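Dorkness House Residents' Association
Minutes of the monthly meeting, Saturday, December 15, 2018

Present: Ewurabena Agbeko (chair), Jacinto Olvera, Geum-ok Yeo, Ridwan Tambunan, Suryani Mandagi (minutes)

1. Previous minutes
Approved after one correction. Mr. Olvera did not "agree" to fix the side gate in June. He said he would look at it, and he has looked at it.

2. Money
Balance stands at $1,192. Ms. Yeo asked why the figure given last month was $2,224. Ms. Agbeko said the difference was the boiler deposit. Ms. Yeo asked to see the receipt before the next meeting and wants that written down. It is written down.

3. Lobby table decorations
Mr. Tambunan proposed that the lobby get a proper display for the holidays and leave it up through the winter. He had put together what he called a starter collection from things people left in the donation bin, with a few items from Brzozowska, the discount store on the corner. He believes the whole lobby can be done for up to $70.

Ms. Yeo asked what the theme was. Mr. Tambunan said "a winter garden." Ms. Yeo said she had seen the collection on the table and it looked to her like the end of a yard sale. Mr. Olvera thought the flower was nice enough but doubted that one flower made a garden, winter or otherwise.

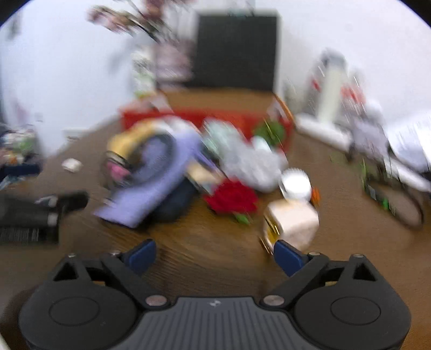
Item 3: part of the proposed collection, with the red flower and lavender band.

Discussion went on longer than the agenda allowed. Main points:

The flower. Ms. Agbeko likes the red and would keep it. Ms. Yeo says artificial flowers collect dust and wants to know who will be wiping the petals in February. No names were offered.

The lavender band. Mr. Tambunan wants to run it along the front of the mail shelf. Mr. Olvera asked whether lavender goes with red. Opinions differed and the chair moved on.

The crumpled see-through stuff. Mr. Tambunan says it will pass for snow once it is spread out. The secretary has her doubts. Ms. Yeo has more than doubts and asked for hers to be minuted.

The pink container. Several people asked what it had to do with a garden. Mr. Tambunan said it was for color - he may swap it for something else.

Decided: Mr. Tambunan may set up a trial display on the mail shelf for 2 weeks. No money to be spent until it has been looked at. Ms. Yeo abstained.

4. Side gate
Still sticks. Mr. Olvera will look at it again.

Meeting closed at the chair's request.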